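Collecting Chopstick Handling Demonstrations with Paired Hand-Held Grippers
Project report, Tinden stream, semester two

1. Aim

The project set out to record a set of human demonstrations suitable for training a manipulation policy on thin, rigid objects. Chopsticks were chosen as the target object. They are light, they roll, and they lie only a few millimetres above the table, so small errors in grip height show up at once. Two methods of demonstration were compared: remote control of the Nisetti arm through a joystick, and direct demonstration with a pair of hand-held grippers, one in each hand.

2. Method

The task was defined as follows. Chopsticks are laid side by side on a table, the operator gathers them, aligns the ends and sets them down again. An episode starts when the operator presses the record button and stops when both grippers are clear of the table. Episodes longer than 31 seconds were discarded.

Remote control episodes were recorded in the Shehata laboratory. Hand-held episodes were recorded in a kitchen in a share house in Prundincombe, as the policy is meant to tolerate ordinary household backgrounds. Utensils and cookware were left where they were.

The planned dataset size was 1,000 episodes. This was cut to 200 per method once the time needed for labelling became clear.

3. Results

Remote control proved slow. The operator had no sense of contact force and tended to press the fingertips into the table before closing them. Depth was judged from a single monitor, and many attempts closed above the chopstick or pushed it away. Most of the discarded episodes came from this method.

Hand-held demonstration was faster and the motions were smoother. Operators used the two grippers in a coordinated way without being told to, typically steadying one chopstick with the first tool and bringing the second across.

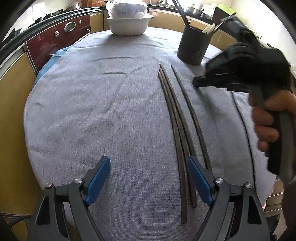
Two problems remained. Fast movements of one gripper left blur in the view recorded from the other, and pose tracking was less reliable in those segments. The colour of the cloth also mattered: dark chopsticks were segmented well on grey fabric and poorly on the black bench mat used in the first trials.

A further 4 episodes were lost to a clock offset between the two recorders. The offset was corrected in software for all later sessions – the script is in Appendix B.

4. Further work

The hand-held set will be used to train the first policy. Labelling of grasp and release times is still done manually and should be partly automated from the finger width signal. The remote control set will be kept for comparison, although the joystick mapping needs to be revised before any more episodes are recorded with it.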